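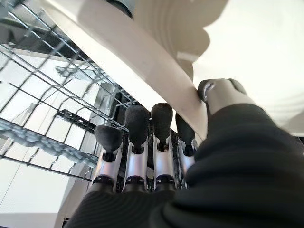

Johannes Ngubane wrote in after the first release to say that a plate list without the rim is no use to anyone who has to stack plates, and could we please measure the rim on the next pass. The rim columns in this release come from that request.

Portela Plates
README and data card, release 2

What is in it

Portela Plates is a table of 64 household plates, with one row per plate and a short text note for most rows. The plates were measured by hand over one October in the kitchen at Portela, a shared house with one long counter, open shelves and a deep sink. Everything in the table is a plate in daily use. Bowls, saucers and serving boards were left out. So were two platters that don't fit on the shelves and live on top of the cupboard.

Of the plates, 46 are white or close to white. The others are blue, brown, green or patterned, and many of them have no match in the house. Large white dinner plates with a smooth, pale rim are the most common sort, and they're also the hardest to tell apart in a pile. A creamy white one and a cold white one look the same under the shelf and different by the window. We judged color by the window.

Files

plates.csv - the main table
notes.txt - free text notes, keyed by plate number
stacks.csv - which plates were piled together and how the pile sat
changes.txt - what was edited between releases

The csv files use commas and a header row. Text is UTF-8. Missing values are left blank.

Columns in plates.csv

The table has 11 columns.

plate_id: a number on a bit of masking tape, taken off after measuring
width: across the widest part, in millimeters
height: table to top of rim, in millimeters
rim_width: from the inner edge of the rim to the outer edge
rim_slope: flat, low or steep
edge: smooth, wavy or cut
foot: whether there is a raised ring underneath, and if it is glazed
color: one or two plain words
weight: in grams, on a kitchen scale
damage: none, chip, crack, worn glaze or more than one of these
shelf: the shelf the plate is normally kept on

Width and height were taken twice. When the two readings didn't agree, the plate was measured again and the larger figure kept, because the table is mostly used to work out whether something will fit.

How the measuring was done

Each plate was washed, dried with a cotton towel and left face up on the counter until it was at room temperature. It was then weighed, measured face up, turned over onto a folded towel and checked underneath. Chips on the foot ring are easy to miss by eye. We ran a thumb along it slowly and wrote down any rough place.

Rim width was the slow part. On plates with a clear step between the rim and the well, the ruler goes from the step outward. On coupe plates, where the whole surface is one curve, there is no step to start from and the column is blank. Please don't read a blank as zero. Some plates fall in between, with a faint ring where the curve changes and no real step. For those we measured from the ring and put "ring" in the notes.

Rim slope was judged by laying a straight edge across the plate and looking at the gap. Two people did this separately and then settled the ones they disagreed on. Most of the arguments were over low and steep. Flat was easy.

About the stacks

stacks.csv records piles as they were found on the shelves, and then the same plates piled by rim slope. Columns are pile number, position from the bottom, plate_id, and a word for how the plate sat: level, tilted or rocking.

Plates with matching slopes sat level most of the time. A steep plate on top of a flat one usually rocked, even when the widths matched. Width turned out to be a poor guide to what stacks with what, and anyone using the table for shelf planning should sort by slope first and width second.

Wavy-edged plates are recorded but were kept at the tops of the piles. Putting weight on them seemed like asking for chips.

Makers

We have not tried to date anything. Where a name could be read on the underside it is copied into notes.txt as it appears. Two come up more than once: Gelludent and Plilow. The Plilow plates are heavier for their width and have an unglazed foot, which leaves grey marks on whatever is underneath. The Gelludent plates are thin and nearly all of them have lost some glaze in the middle, where knives go.

A name in the notes shouldn't be taken as proof of origin. Several undersides were too worn to read with any confidence, and those were left without a name.

Good uses

Planning shelf height and spacing. Sizing a drying rack. Working out how many plates of mixed shape will go in a cupboard without rocking. Teaching someone to read a csv with units in it. One household used the first release to pick replacement plates that would sit on the ones they already had, and that is a fair use of it too.

Poor uses

The table says nothing about how plates in general are shaped. It covers one kitchen, and the people who bought for that kitchen liked white. It also shouldn't be used to price anything. Damage is recorded as present or absent with no measure of how bad, so a tiny nick and a missing piece of rim both say "chip".

Weights are from an ordinary scale that reads in whole grams. It was checked against a sealed bag of sugar and nothing better.

Known problems

The shelf column reflects where plates were in October. People move them.

Three rows have a weight and no height. The plates were put back in use before the second reading and could not be picked out of the pile afterward, the tape having already come off.

Color words are not consistent between the two people who wrote them. "Cream", "warm white" and "off white" probably cover the same plates. We left them as written - if you need one group, merge them yourself and say that you did.

The word "cut" in the edge column covers scallops with a sharp point as well as pressed notches. It should have been two words.

Changes since the first release

Added rim_width and rim_slope. Added stacks.csv. Removed a column for price paid, which was blank for nearly every plate. Fixed a run of rows where width had been entered in centimeters. Changed "fine" to "none" in the damage column.

Reuse

The tables and notes can be copied, changed and shared, with credit to Portela Plates. Romura keeps a mirror of the files, and corrections can be sent there or to the house. When reporting an error, give the plate_id and the column, and paste the row as it looks in your copy. The next release is meant to add bowls, if somebody can settle on where to measure the depth.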